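Home Products Support Tickets Forum My Account

Filidora under-sink filter: metallic taste, meter says everything is fine
12/01/2019 | Posted by account holder, Stestthorpe
Print this page | E-mail this page

Status: Open (reopened twice)
Product: Filidora under-sink, single cartridge, separate faucet
Category: Taste and odor

Problem as first reported

Water from the Filidora faucet has a metallic taste, strongest with the first glass of the morning and still there by lunch. The regular kitchen faucet, which is unfiltered, tastes fine. I have now bought a filter, installed it under my sink and paid for a second cartridge in order to get worse water than the city sends me for next to nothing. I would like to know what is wrong with it.

The display reads 1,163 gallons used and the light is green. According to the manual a green light means the cartridge is good. I don't believe the light measures anything except gallons, and I'd like somebody to confirm that.

First reply from Clellberg

I was told to flush the system for ten minutes and to clean the faucet tip with white vinegar. The reply also thanked me for choosing Filidora, which I'm less sure about than I was.

What I did: flushed for ten minutes by the oven timer. Took off the aerator, soaked it in vinegar, rinsed it, put it back. There was a little white scale on it, nothing dramatic. Taste the same that evening. Taste the same the next morning. The ticket had been marked "Solved" before I'd had a chance to answer, so I reopened it.

Second reply

The suggestion this time was low pressure. The cartridge needs a certain minimum and apparently strange things happen below it. I own a pressure gauge, so I screwed it onto the outside spigot and got 60 psi. The manual asks for 40 or better. I sent a note of the reading and was asked whether the gauge had been calibrated. It's a hardware store gauge. It reads zero when it's off the pipe and goes up when it's on. I doubt it's wrong by twenty pounds.

I also asked again about the green light. No answer to that part.

What I tried on my own

Bypassed the cartridge, using the plug that comes in the box. Water went straight through the housing, the tubing and the Filidora faucet with nothing filtering it. The metallic taste was there, maybe a little fainter. To me that points away from the cartridge and toward the faucet or the connector under it.

Then I disconnected the tubing ahead of the faucet and filled a glass directly from the line. No metallic taste that I could find. I had my neighbor taste both without telling her which was which, and she picked the faucet glass as the bad one three times in a row. I know that isn't a laboratory. It's still more testing than anybody else has done on this ticket.

Also dipped one of the cheap dissolved solids pens. Kitchen faucet and Filidora faucet both gave 56 ppm. Before anyone quotes that back to me as proof the water is fine: the pen tells you how much is dissolved in there, and it doesn't tell you what. A small amount of something nasty wouldn't move it. The pen came as a free gift with the filter, and I've noticed what the free gift is good at.

Tea hides it about halfway. Coffee hides it completely. Cooking is harder to judge. Noodles boiled in it seemed normal, and rice had something flat about it, but I was looking for trouble by then and wouldn't swear to the rice. Cold water in a plain ceramic mug is the worst, so that's how I do the comparison now, at the table with food, the way the water gets used in a house.

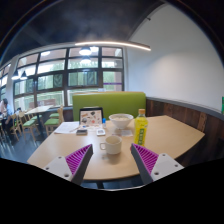 Clellberg replied that taste is subjective, that many customers notice a change when they move to filtered water, and that most of them come to prefer it within a couple of weeks. The same message recommended a fresh cartridge, and the store page was linked twice.

I've had the filter for eight months. I'm past a couple of weeks. And if a fresh cartridge is the cure, then the green light is wrong, and I'd like that in writing along with the price of the cartridge taken off. You can't tell me the cartridge is good and also sell me another one to fix it.

Third reply, and the faucet

After I repeated the bypass result in capital letters (sorry), I was asked for the faucet part number. It's stamped on the underside of the base, so reading it meant lying in the cabinet with a flashlight in my teeth. Revision 3. Then a long gap.

Next I was asked whether I had used thread sealing paste on the fitting. I hadn't. It's a push connector and has no threads to seal. I was asked whether the house has copper pipes. It does, but the same copper feeds the kitchen faucet, which tastes fine, as stated in the first paragraph of this ticket.

I went and read the forum. A handful of people with the same revision describe the same taste, and the usual answer they get is the vinegar one. Somebody there blamed the plating inside the spout. It could be that. It could also be four people with old plumbing and a grudge. I'd want to see one cut open before I believed it.

One thing I did find useful in that thread: letting the faucet run for twenty seconds before filling. It does take most of the taste away. It comes back after the water has sat for an hour or so. That fits with something in the faucet body and I can't see how it fits with anything in the cartridge.

Where it stands

A replacement faucet has been offered "as a courtesy," shipping at my expense. I've asked which revision it is. If it's the same one, I don't see what I'd be paying the shipping for.

Still unanswered:
- Does the green light measure anything besides gallons?
- Is there a later revision of the faucet, and what was changed?
- Who keeps marking this solved?

Please leave the ticket open until I've had the new faucet on for a week and tasted it with the cartridge in and with the bypass plug in. I'll add the results below.

Print this page | E-mail this page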